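Removing and Refitting the CPU Cooler in an Older Tower PC

Filed under: Desktop maintenance
Written by Gwilym Voyle

This procedure covers taking the cooler off a desktop processor, cleaning the contact surfaces and applying new thermal compound. It applies to most mid-size towers with a socketed CPU and a screw-down or clip-down cooler. The work was last checked in September on a Bakke office tower.

Before you start

You will need a long-shafted Phillips screwdriver, lint-free wipes, isopropyl alcohol (90 percent or higher), a tube of non-conductive thermal compound and a small dish for screws. I use Natenano paste, but any comparable product will do. A wrist strap is recommended. Clip it to bare metal on the chassis, not to a painted panel.

Run the machine for five minutes before shutting it down. Old compound softens when warm and the cooler comes away with less force.

Opening the case

1. Shut down the computer, switch off the power supply at the back and unplug the cord. Hold the power button for 4 seconds to drain any remaining charge.

2. Lay the tower on its side with the motherboard facing up. Remove the two thumbscrews at the rear edge and slide the side panel back until it releases.

3. Move loose cables clear of the processor area. Drive cables can usually stay connected if they have enough slack to be tucked toward the bays.

Removing the cooler

4. Unplug the fan lead from the header marked CPU_FAN. Pull on the connector, never on the wires.

5. Loosen the cooler screws in a diagonal pattern, a turn or two at a time. On clip-down models, release the lever side first.

6. Twist the cooler gently a few degrees in each direction, then lift straight up. If it does not move, stop and warm the machine again. Pulling hard can drag the processor out of a locked socket and bend pins.

With the cooler off, the metal lid of the processor is exposed in its socket, and the memory slots alongside are easier to reach. Leave the power supply, expansion cards and memory where they are — none of them has to come out for this job. 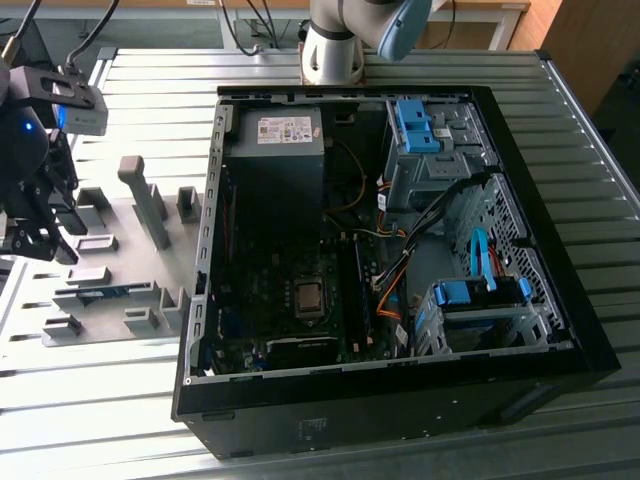
Cleaning and applying compound

7. Wipe the processor lid from the edges toward the center with a wipe dampened in alcohol. Repeat with fresh wipes until no gray residue comes off. Clean the cooler base the same way and let both surfaces dry.

8. Place a dot of compound the size of a small pea in the middle of the lid. Do not spread it. Mounting pressure does that.

9. Lower the cooler straight down and tighten the screws diagonally until they stop. Reconnect the fan lead.

Checking the result

Power on with the side panel still off and confirm that the CPU fan spins. If it does not, shut down at once and check the header. Enter the BIOS setup and watch the processor temperature for ten minutes. On the Bakke machine the idle reading dropped by 13 degrees Celsius, and the fan settled at 1,471 rpm.

Shut down, unplug the cord again and refit the panel.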